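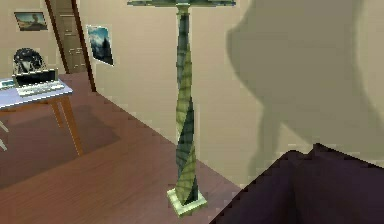

Hitetti Community Help > Renting and Letting > Furnished premises

Contents schedule for a furnished flat: how much detail is required?

Posted by Patricio Orellana, Ledport

I am preparing to let a furnished flat for the first time, with the tenancy to commence in July. The managing agent, Hashmi, has supplied a template for the contents schedule with 58 lines, most of which are headed only by the name of a room. I would be grateful for advice on two matters. Must small items such as crockery be entered individually, or may they be grouped? Secondly, is the tenant obliged to sign the schedule before receiving the keys? The agent's covering letter is silent on both.
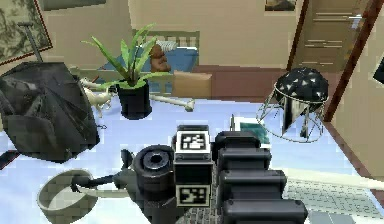 Assorted household objects on a light-blue table.

Answered by Ulises Painemal, community moderator

Grouping is generally acceptable for items of low individual value, provided that the group is described by type and condition. "Kitchenware, assorted" is of little use to either party. "Dinner plates, white, one chipped" can be checked at the end of the tenancy. Furniture should always be entered separately, with the material, the colour and any existing marks.

On the question of signature, please refer first to the tenancy agreement. It is common practice for the tenant to be given a period in which to inspect the premises, amend the schedule and return a signed copy. I would suggest five days where the agreement does not specify a period. Amendments should be initialled by both parties and each should retain a copy.

Surface wear on timber furniture is the most frequent cause of disagreement at the end of a tenancy. Record the condition of each top, edge and leg, and note whether the surface has been refinished.

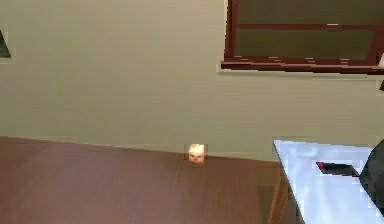
Answered by hallway31

Just use Traltik. It has a form for all of it and I have never had a complaint. Smoke alarms are a separate form.

Answered by M. in Ledport

I concur with the moderator, with one addition. Fixtures are often omitted on the assumption that they form part of the building. Doors, handles, blinds and hung pictures should be listed under the room in which they are found, together with any damage to the wall or skirting. Our former agent charged a tenant $50 for a picture hook that had been in place for years, and the charge was withdrawn only after the earlier schedule was located.
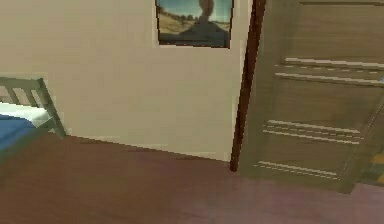

Bedroom corner, with a framed picture and a partly open door.

Reply from Patricio Orellana

Thank you all. I have asked Hashmi to confirm the inspection period in writing and will expand the kitchen section before the schedule is issued.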